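The Long Second Life of the Office Computer

By Tamara Sârbu

My first computer in this country came from the footpath. It stood beside a broken chair on a street in Dikstead, with a paper taped on it that said WORKS, PLEASE TAKE. I carried it home for 41 minutes, changing arms at every corner, and I wrote on it my whole English course and the first three articles I was ever paid for. So I am not a neutral person when the subject is old machines.

I thought about that computer in February, when a friend who works for an insurance office told me that her company was replacing every desktop on two floors. The machines were five years old. They started in the morning, they opened the spreadsheets, they printed. But the lease was finished, and when a lease is finished the computers leave, the same as a tenant.

Where do they go? I had imagined a big hole in the ground. The truth is more interesting, and it has many more people in it.

The trade

There is a whole trade that lives between the office and the hole. Its people call it recovery, or refurbishing, or simply "the used side". Prakash Nair has been on the used side for most of his working life. His company, Achari, rents half of a former carpet warehouse in Orcombe, and the smell of carpet has never completely gone away.

"People believe we are rubbish men," he told me, while he looked for a clean cup. "I don't mind it. But a rubbish man wants the truck empty. I want to know what is in the truck."

Last year the truck brought him 3673 desktop computers. Of these, 3389 were sold again or given to schools, whole or rebuilt from two or three others. The rest were taken apart for pieces, and what was left after that went by weight to a metal buyer.

I asked what decides if a machine lives. I expected an answer about speed. Prakash talked instead about smoke, coffee and stickers. Smoke from cigarettes makes a yellow film that holds dust, and it is slow to clean. Coffee is worse than water, and coffee with sugar is worse than coffee. Stickers take more labour than anyone outside the trade would believe. A company puts its asset label on the front, then a second label when the first system changes, then somebody in the accounts department adds a frog.

The disk is another matter. Before any sale the storage must be erased and a record made of it, and many clients ask for the disk to be destroyed even when erasing would be enough. He understands why they are afraid. Still, he said, a desktop without a disk is a small sad thing, and a new disk takes most of the profit.

What the buyers want

On the other side of the warehouse is a shop counter, open four hours each afternoon. I sat beside it on a plastic chair and listened.

A man wanted the cheapest computer that could show his granddaughter's face in a video call. A student wanted to play a game and had written the name of the graphics card on her hand. A woman who repairs sewing machines wanted something very old, because the program that speaks with her embroidery machine refuses to work on anything modern. She was the happiest customer of the day. They had exactly the old thing in the back, and nobody else had asked for it in two years.

The schools buy differently. They want thirty of the same, so that the teacher who understands one understands all. For this reason a large lease return is worth more than the same number of computers collected one by one. Some buyers have started to use Visar, a listing service where refurbishers put their lots in common, so a school can complete a classroom from several warehouses. Prakash likes the idea, but he complains that some sellers call everything "excellent". In his own lists he uses only three words – good, fair and scratched – and he says that scratched sells first.

The part that stays good

I had not understood before how unequally a computer gets old. The fan wears, the battery on the board dies, the power supply becomes noisy. The processor, in most cases, simply goes on. It has no moving parts, and in an office it spends most of its life waiting for somebody to finish typing.

So the processor is often the first thing that a buyer of parts asks for, and it is also the thing which frightens a beginner. On many desktop boards it sits in a socket under a metal frame, with a lever to hold the frame closed. On one common type the small contacts are in the socket itself, and they are thin as hair. A bent one can sometimes be straightened with a needle and much patience. Prakash keeps a magnifying lamp for this work, and he doesn't speak while he does it. 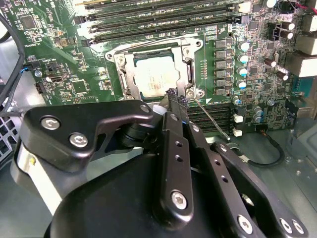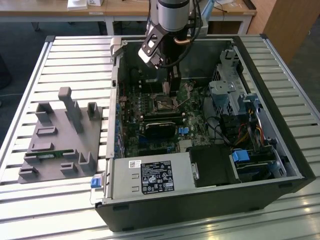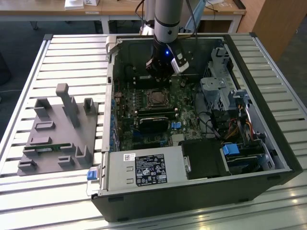
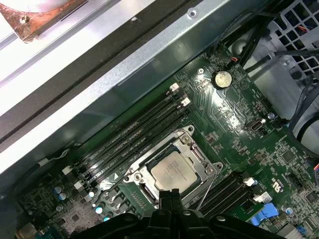
Photos: the processor socket of a desktop computer, and the open tower on the worktable. Supplied.

It is best learned on a dead board, he says, and he sells dead boards for almost nothing to anyone who wants to practise. The rules he gives with them are short. Touch bare metal first. Hold the chip by its edges. Look for the small mark that shows the direction, and look again. Never push.

I bought one. I am 51 and my hands are not what they were, but after one evening at the kitchen table I could lift a processor out and put it back without holding my breath.

The price of new

It would be easy to finish with the money a family can save, and the saving is real. But Prakash does not like it when refurbished computers are described only as a thing for poor people. His own desk has one. The accountant who does his books has one, and she could afford whatever she wants.

What worries him more is the next change of operating system, when machines in perfect health may be told they are too old. Each time it happens, the warehouse fills up to the roof door and the prices fall for half a year. Some of those computers can be given a free system and go on. Many buyers, however, want the one they know from work, and I cannot blame them. I learned one set of menus in a second language, and I would not like to learn another.

When I left Orcombe, a van was unloading in the yard. Prakash had already gone out to meet it, and he was reading the labels on the pallets with his glasses pushed up on his head.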